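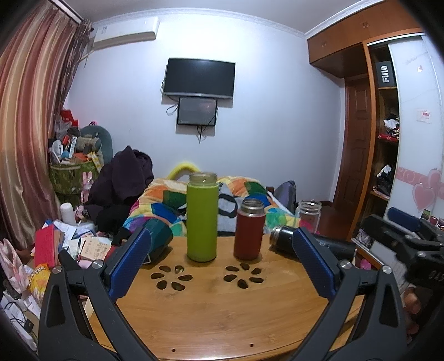
A linkage is a set of stiff bars joined by pins so that moving one bar makes the others move in a fixed way. Scissors are a very simple linkage. A hand-held gripper is a slightly harder one. Each of its two black jaws has silver pivot pins, and a pivot pin is a short rod that two parts can turn around. The outer links have long triangular recesses. A recess in a link uses less material, so the link weighs less, and a ribbed edge left around the hollow keeps it stiff. The blue pads are the parts meant to touch the object. Everything else in the jaw is there to put the pads in the right place.

This page explains how a gripper of this general kind works and how to build a flat cardboard one at home. It was written for the Skimemia build pages by Kavitha Reddy. It is suitable for readers aged nine and over. An adult is needed for making the holes.

What a gripper has to do

A gripper has to open wider than the object, close until it touches on both sides, and then push hard enough that the object does not slip. These are separate problems and builders solve them separately.

Opening width depends on the length of the links. Longer links swing the pads further apart. They also bend more easily, and the same pull on the handle gives a weaker push at the far end.

The push is called the grip force. Slipping is stopped by friction, the rubbing force between two surfaces. Friction gets bigger when the grip force gets bigger. It also depends on what the surfaces are made of. A smooth plastic pad on a smooth glass bottle gives little friction. A textured pad made of something slightly soft usually gives more. This is why two grippers with the same jaws can behave differently when only the pads are changed.

Why bottles are used for testing

A bottle that stands up has a round body, and two flat pads touch a round body along two thin lines. If the pads are not opposite each other, the bottle turns as the jaws close. If they close too high on the bottle, it tips.

A bottle lying on its side is a different test. From above, the jaws can close across the body. From the end, they meet the neck first. The builder has to decide which way to approach before closing. A computer that controls a robot arm has to make the same decision, using numbers from its sensors. A sensor is a part that measures something, such as distance or how far a joint has turned.

Tables matter too. A table with holes cut through the top can catch the tip of a jaw or the foot of a narrow object. Keep test objects on a solid part if you can.

The hand-held kind and the robot kind

A hand-held gripper has no arm motor. A person carries it to the object. On a robot, the gripper is bolted to the end of an arm, and motors in the arm do the carrying. The jaws can be the same in both cases. Testing by hand first is cheaper. If a jaw cannot hold a cup when a careful person is guiding it, adding motors will not help.

Building the cardboard gripper

You need:

Stiff cardboard, two layers glued together
7 paper fasteners (6 for the joints and a spare)
A ruler and pencil
Scissors
A bradawl for the holes (adult only)
Two strips of thin foam or an old washing-up sponge
Glue

The pattern is called Thomas, after the first builder to finish one, and the version given on this page is Thomas 2. It is flat and works on a table top.

1. Cut a base plate 12 cm wide and 8 cm tall. Mark a centre line down it.

2. Cut four links, each 10 cm long and 2 cm wide. Mark a point 1 cm in from each end of each link. The distance between the two points must be 8 cm on every link. If one is different, the pad will tilt as the jaw moves.

3. Cut two pad holders, each 6 cm long and 3 cm wide. Mark two points on each, 3 cm apart.

4. On the base plate, mark two points on each side of the centre line. These must also be 3 cm apart, one above the other. Keep them 2 cm away from the edges.

5. Ask the adult to make a hole at every point. Put scrap wood underneath.

6. Join two links from the left side of the base plate to the left pad holder. Do the same on the right. That makes eight joints.

Correction, 25 October 2022: step 6 needs eight fasteners. The list above was copied from the first Thomas pattern, which had fewer joints. Buy nine if you want a spare.

7. Glue one foam strip along the inner edge of each pad holder. Leave it to dry before testing.

Hold the base plate down with one hand. Push the two pad holders together with the other. Each one should stay parallel to where it started. Parallel means pointing the same way and never getting closer at one end. The shape made by two equal links, the base and the pad holder is called a parallelogram, and it is what keeps the pad straight.

If it does not work

The joint is stiff. The fastener is too tight. Open its legs and press them down again with a piece of card in the gap, then pull the card out.

The pad tilts. Measure the link holes again. An error of 2 mm is enough to see.

The link folds. The cardboard is too thin, or the ridges inside it run across the link. They should run along its length.

The object slides out. Check that both pads touch it at the same height. Then try rougher foam.

Measuring the grip

Stand a small empty plastic bottle between the pads and close them. Ask a helper to pull the bottle gently towards them with a kitchen luggage scale hooked to a loop of string. Read the scale when the bottle starts to slide. The Thomas 2 built in the Grovness workshop reached 278 grams with sponge pads. Write down your own reading, change the pads and repeat. Change only the pads, or you will not know what caused the difference.

A larger pattern using thin plywood is planned for December. Printed copies of this one can be requested from the Ukdale parts desk by quoting sheet 3224.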